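Arm check after the dropped grip, bedside station, Paewai room — my comments added

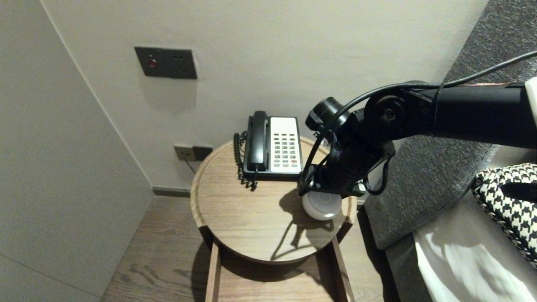
I said I'd write this one up properly, so it's the usual inspection list with me rambling underneath each line. Short version for anyone who only wants that: the gripper let go twice during the bedside run in December, the second time with the arm still moving, and the stop took longer than I'm happy with. Thư Chu has the logs. I've got the checklist and a cup of tea.

1. Emergency stop reachable from both sides of the bed
FAIL, then PASS. The button was on the far side from whoever stands by the pillow, and that's exactly where Lợi was standing when it went wrong. He had to go round the end of the bed! We've added a second button on a long lead and I've tried it from every spot I could think of, including sitting on the floor.

2. Stop behaviour with arm extended
PASS WITH COMMENT. It stops. It also sags a little when the power drops, more with the arm right out over the side table than with it tucked in. I'd like nobody's hand under the wrist, ever, and I've put that at the top of the start-up sheet in capitals.

3. Cable run along the arm
COMMENT. This is my main suspect. There's a loop of black cable at the wrist and it hangs loose next to the gripper, so when the wrist turns far enough I think it tugs on the connector. Ustyna Holovko wiggled it by hand with the gripper shut and got the same fault code we had on the day (341, grip signal lost). Needs a proper clip with enough slack for a full turn. Please don't tape it, I have spent enough of my life picking tape off cables.

4. Gripper holds on loss of signal
FAIL. It opens. It should stay shut until someone tells it otherwise, and Pakitz say that's a setting and not a part, which is cheering if true. Tươi Lã is changing it and we'll retest with the small things first, then the mug (empty, please).

5. Items within reach of the arm
COMMENT. The phone lives at the back of the side table and its coiled cord comes down the left and onto the top. I'd never given it a thought until I imagined a finger of the gripper going through one of those coils. Either the phone moves or the software gets a no-go zone round it. I vote for both.

6. Wall sockets and leads near the table
PASS. There's a plug in just above table height with a thin lead going down behind. Keep it behind. If the table gets pulled out for cleaning, look before pushing it back.

7. Speed limit in bedside mode
PASS. Set to 88 in the Jirkudov panel, and it was 88 on the day as well, so speed wasn't the cause. I did check twice — I was rather hoping it would be that simple.

8. Joint caps and fixings
PASS. All tight. Hòa Lại went round them with the torque driver while I read out the numbers. Next full service is due at 3000 cycles.

9. Retest
NOT DONE. Waiting on the clip and the grip setting. Until both are in, the arm runs with an empty bed and two people in the room, one of them holding the new button. If you get 341 again, stop, leave everything where it is and come and find me or Thư before you reset it. The log gets overwritten on restart and we lost the first one that way.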